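Print this page | E-mail this thread

Idun Lie
Thread, 14 posts

1/ ok people keep asking what "collecting examples" means day to day so. thread. typing fast, kettle is on

2/ Task this month is snack packing and unpacking. Packets go in a cardboard box, packets come out of a cardboard box, onto a table, back in. Hand-held gripper the whole way, I squeeze the handle, it records. Target for the set is 445 episodes. I'm doing them in blocks of 40 and then I stop, whatever Sverre says

3/ Why snacks – foil is horrible. It crinkles, it shines, it changes shape every time you pinch it. A model that only ever saw wooden blocks has no idea what to do with a bag of chips. Signe wanted tins. Signe was outvoted

4/ also I'm doing it in a bedroom-type room with clothes and bags everywhere and not on the nice gray bench at Rolmont. On purpose!! The bench set from January is lovely and clean and the policy trained on it fell apart the second it saw a patterned tablecloth
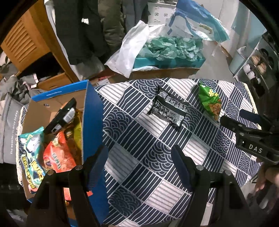 Two packets out on the cloth, the rest still in the box.

5/ Things I got wrong in the first block, so you dont have to

6/ Starting every episode from the same spot. Habit. Emese plotted the first 40 and the start points were basically one dot. So now I move my feet between episodes, start high, start low, start from the side

7/ Going too fast. You get good at it and then you're grabbing bags in under 2 seconds and the fingers blur. Slow down on the approach, slow down on the let go. The middle bit can be quick

8/ Tidying. I kept straightening the packets before hitting record. Stop it. Leave them leaning on things, leave them overlapping, leave a corner curled up

9/ Deleting misses. Do not delete the misses!! If I drop one and pick it up again, that stays in and gets tagged "recover". Sølve says the recovers are worth more to him than the clean ones. He's training the thing so I beleive him

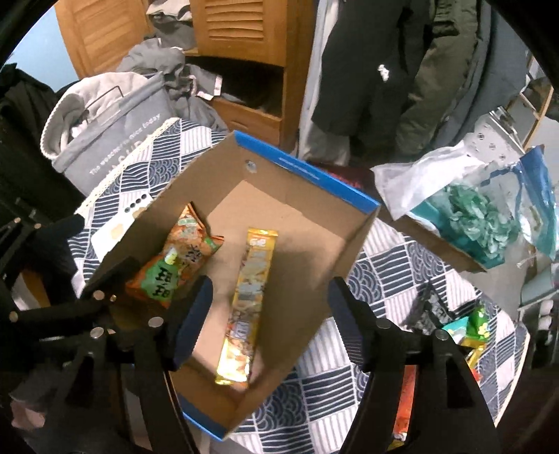 10/ Long thin packets are their own problem btw. Grab across the middle and both ends droop, grab near one end and it swings. I've been alternating and writing down which. Fat bags are easier, but squeeze too hard and the air shifts to one side and the bag sort of walks out of the pads

11/ Labeling. One line per episode, plain words – "yellow packet, box to table". No poetry. Emese had to clean up 9 of mine where I'd written stuff like "the annoying one again". Fair

12/ Uploads go to Zulley overnight, Sverre checks a sample in the morning and throws out whatever's got the fingers out of view or a dead recording. Worst block so far lost 9 of 40. Best lost 2. I was sulking about the 9 all the way through lunch

13/ someone asked if it's boring. yes, bit. Podcasts help but not ones with people laughing, I laugh and my hand shakes and then that's in the data forever

14/ Next up is the same task with the box turned round, then a different cloth, then over to the Wallin kitchen in Brorkport with drawers. If you're collecting foil stuff too tell me what you do about glare, I've only tried moving the lamp and closing the curtain and neither is great. replies open til the kettle's done

Print this page | E-mail this thread

More from Idun Lie
Gripper pads, when to swap them
Why the January bench set didn't travel
Labels: short, dull, the same every time
Drawers at Wallin, first notes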